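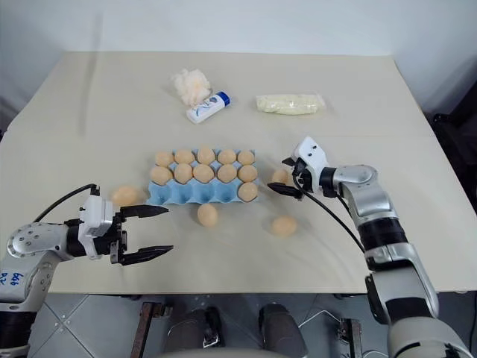

The egg tray is the shallow, dimpled holder in which eggs are carried, stacked and stored on their way from the hen house to the kitchen, and it has changed remarkably little since it first came into everyday use. Most are made from moulded pulp, which is to say old paper that has been soaked, beaten to a porridge and pressed over a mould until it takes the shape of the cups. Sizes vary a good deal from place to place, and a small tray such as the light blue one with its three rows of five wells, holding tan eggs in the two rows at the back and a single one at the end of the front row, is a handy thing on a kitchen table, where the larger trays used by packers would be rather a nuisance.

In the market town of Loscombe the tray has a history all its own, and one that local people are still fond of telling. The Krawczyk mill, which stood beside the river on the Ketholm road, began by making wrapping paper and turned to egg trays when the grocers' trade fell away. At its busiest it employed 246 people and could turn out 2000 trays in an hour, and older residents remember the warm, slightly sour smell of wet paper that hung over the lower streets on August mornings.

Lucyna Brzozowska, whose history of the mill remains the fullest account, describes how the colour of a tray depended in the early days on whatever paper had come in that week, so that a farm might receive grey ones in spring and something close to pink by harvest. Dyes were brought in later, and farms in the Skonilton valley came to ask for their own shades, partly out of pride and partly so that their trays found their way home again.

A pulp tray gives a little under the egg and soaks up damp, which suits it well to cool larders. It should be kept off wet floors, as it softens quickly and will sag when lifted. The mill's drying shed, with 4 of its original racks and a collection of 400 moulds, is open to visitors through the summer.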